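Firneck Opens Retail Shelving Test Store to Visitors for Demonstration Day
Store shelf work recorded at Notameck site to support robot training

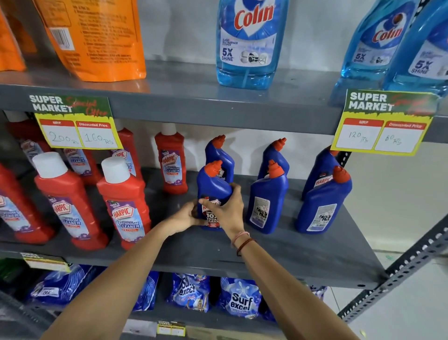

Firneck will hold a demonstration day in April at its Notameck test store. Sessions start at 10 a.m. and are limited to 82 visitors.

The program covers two-handed handling of bottles and pouches on standard metal shelving. Staff carry out each task by hand, and the recordings are used to train the Runditz shelf-stocking robot. The current set holds 3,000 recordings, of which 1,000 deal with bathroom and toilet cleaners.

"Angled necks and tight rows are the hard part – the grip has to change from one bottle to the next," said Matilde Abreu, test lead at Firneck.

Visitors will see 4 stations, including facing, restocking and price tag checks. Registration is handled by Rui Meireles at the Firneck front office.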